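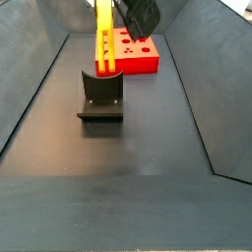 Is a foam shape sorter worth buying over a hard plastic or wooden one?

I've been looking at the foam ones for my granddaughter, who will be 2 in June. The listings all say they're quieter, safer and "better for learning", and they all seem to say it in the same words, which makes me suspicious. She already has a bucket with a lid full of holes and she gets round it by taking the lid off. Has anyone had a foam one for longer than a fortnight? Do the pieces still fit properly, and does a small child get anything out of the holes that are nearly the same as each other?

Edeltraud Lehner
Viewed 3903 times

Skoko

It depends mostly on how tight the holes are, and the listing won't tell you that. Foam grips. A piece that drops straight through a plastic lid has to be pushed into foam, and some children like the pushing and some give up and throw it. Ours did both in the same afternoon.

I'd ignore "better for learning" completely. I have yet to see a seller explain better than what. Quieter is true, I'll give them that. We have floorboards and a neighbour underneath.

As for lasting, ours is two years old and the edges of the round holes have gone slack. The corners of the star went first. The square ones are still fine. It also picks up every hair in the house, and you can't put it in the dishwasher. I wipe it with a damp cloth and leave it on its side by the window overnight.

Don't pay extra for a big set. You will lose pieces whatever the size.

Andero

Not sure I agree with Skoko about big sets. The simple ones are boring in a week. But I'd look very hard at which shapes you're getting before you spend 40 on one, as the number on the box can mean anything. Some makers count every hole, including little ones grouped together for a single piece with several pegs. So a block sold on its number of holes may have far fewer puzzles in it than you think.
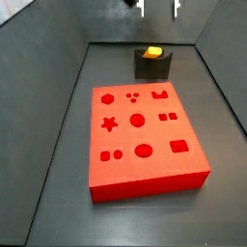 The grouped holes are the part I'd question for a child that young. A round hole forgives you, you can turn the piece any way you like and it goes in. A pair made of one square and one round only goes in one way, and if the child has it back to front it looks right and still won't go. My nephew was 7 before he had any patience for that kind, and he is not a slow boy. Three dots in a triangle is a bit kinder, there are more ways round that work.

What I'd do with a two-year-old is hand over the circle, the oval and maybe the star, and keep the rest in a drawer. Oval against circle is a fair test at that age — she'll try one in the other, see it's wrong, and possibly sit on it.

One more thing on foam. Check whether it has been bitten before you buy second-hand. People photograph the good side.

Also, about the lid. If she has worked out that taking it off is quicker, a block with no lid will stop that, but I wouldn't call the bucket a failure.

Tamošiūnaitė

We had the Detley one. It was alright. Smelled for a few days. The yellow piece went missing and I never found it.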